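Ticket 1342
Product: Zalleo desktop refurb, Limham workshop bench
Subject: Tower shuts off a few minutes after power-on
Status: Waiting on customer

Customer wrote:

Hello again, and thank you for being so patient with me on the last one! The tower I bought through your Limham counter has started switching itself off. It comes up fine, I get as far as my email, and then the whole thing goes dark with no warning and no message. I've tried a different wall outlet and a different power cord, and I took the printer off the strip in case it was being greedy. Same result every time. Would a bigger power supply help? My neighbor has a spare 600 watt one and keeps offering it.

Support replied, Tuesday, 10:20 am:

Good morning, and no trouble at all, it's nice to hear from you again. I'm sorry the tower is acting up. Thank you for trying the outlet and the cord first, that saves us both a round of emails. The side panel is off now, and I'm starting with the power supply and its label.

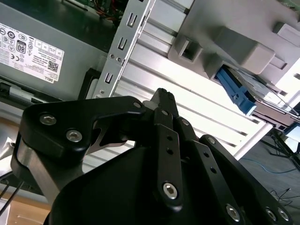

Dell power supply in the chassis, regulatory label facing out.

The little "80" mark on the label is an efficiency logo, so please don't read it as the wattage (plenty of people do, and I did too when I was new). For the wattage itself I'd go by the fine print, and I'll copy that into the ticket once I've read it properly.

Please hold off on your neighbor's spare for now, kind as the offer is. Some Dell towers use their own plugs and mounting, and a standard unit may not go in without a fight. I'd like to reseat the power connectors and run the Kirnar load test for 75 minutes before we talk about spending any money.

Two questions while I get on with that. Does it ever shut off while it's just sitting idle? And had you added anything inside, even a small drive?

Support note, 2:45 pm:

Connectors reseated, load test started. Replacement supply priced with Ntuli in case we need one, not ordered. Waiting to hear back on the two questions.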